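Mill visit: Vlachopoulos Knitwear open day, Thursday, June 1, 2023

The Vlachopoulos mill opens to the public twice a year, in January and at the start of winter. I went to the winter one with Amna Kiani from our sewing group. Entry was free but you had to book, and closed shoes were compulsory.

We started in the yarn store. Cotton comes in on cones and is kept there for a couple of days before knitting so it can settle to the humidity of the building. The colour lots are kept well apart, as two navies from different dye batches will show up side by side in a finished top.

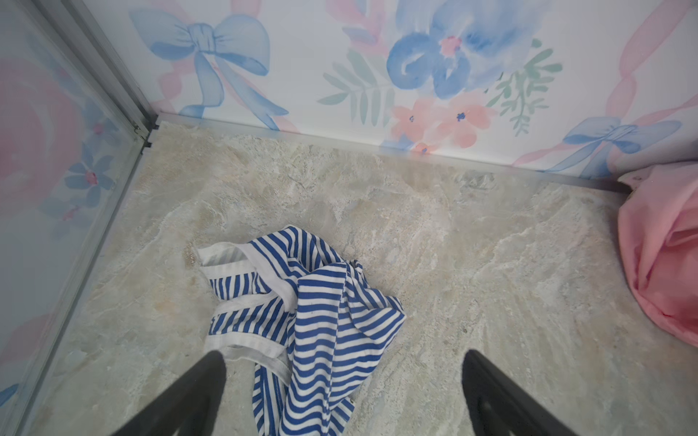 The knitting hall was the loudest part and we were given earplugs at the door. There are 35 circular machines, the oldest from the seventies. Stripes are set by changing the feed order, and our guide, Sena Tetteh, said a complicated repeat can take a whole morning to thread. She let us handle some single jersey straight off the machine. It curls at the cut edge, so the cutters leave it to relax overnight before they lay it up.

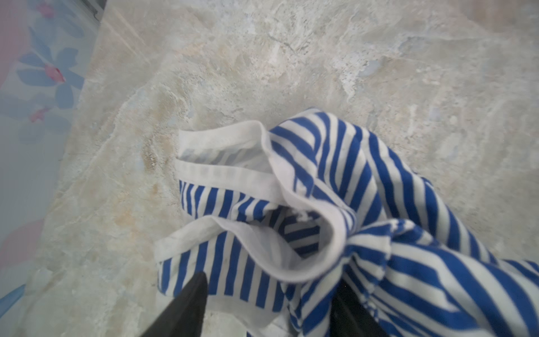 Binding is done on the first floor. The strip is fed through a folder and stretched slightly as it goes on. Too little tension and the neckline gapes, too much and it puckers. Amna asked about needles and was told ballpoint, size 70, changed every shift.

The dye house was closed for maintenance, which was a pity.
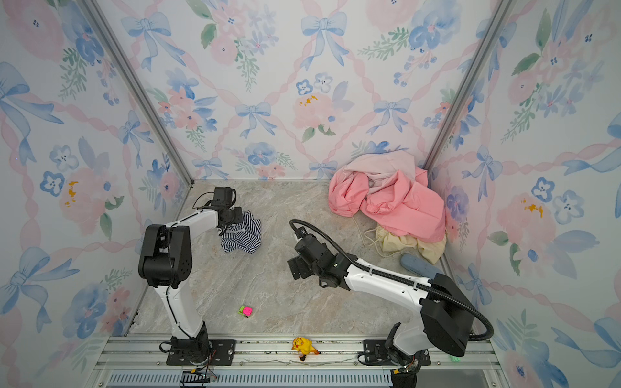 Lunch was in the canteen: meat pies, a vegetable soup and good coffee. The seconds shop is across the car park and only takes cards. I bought two metres of grey rib and a bag of offcuts. Remnants were mostly gone by one o'clock, so go there first if that's what you're after.

Parking is on Dastero Road. The bus from Londura station stops at the gate but doesn't run after four.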